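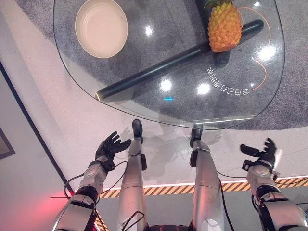

Photo: Effie Geddes / Hilura

Collecting examples for Hilura: your questions

Quick answers for operators and anyone dropping in. Will tidy up when there's time.

What are you collecting?
Examples of everyday table jobs. An operator drives the robot through the job, we save what its head camera sees and what the joints do. The learning system gets the lot.

How many do you need?
2000 for the first round. We have 894. Each job needs 100 good ones before we move on to the next.

Why a glass table?
Because people have them. Glare from the ceiling lights, carpet showing through, all of that is in the examples on purpose. Please don't put a cloth over it.

What goes on the table?
Whatever is on the job card. Bowl, pineapple, long black rod, that sort of thing. Stick to the card but shift things a bit between runs. Same spot every time is no use to us.

Where do the hands start?
Open, in front of the robot, clear of the glass. Wait for Archie to call it, then go.

Does a failed run count?
Yes, if you mark it as failed. Don't delete it. Archie MacKinnon goes through them on Monday and decides wich ones stay in.

I knocked something off. Now what?
Stop. Mark the run. Put it back, start a new one. No picking up halfway through, it confuses the labels.

How long is a turn?
Up to 7 runs, then swap. Arms get tired, yours I mean.

Can I stand near it?
Not past the yellow and black tape while it's switched on. Ask Kgomotso Lekota first if you need to move a cable. Always.

Who does the labels?
Ishbel Cowie and whoever is free. Start, grasp, let go, end. Four marks per run, no more. If your not sure where the grasp starts, leave a note and carry on.

Are people recorded?
Only if you walk in front of the head camera. Tell us and we'll cut that run.

Can we have the data?
Not yet. Saltamico get it first, others maybe after March. Email Khurram Dhanial and say what it's for.

My question isn't here
Ask at the desk before 4pm.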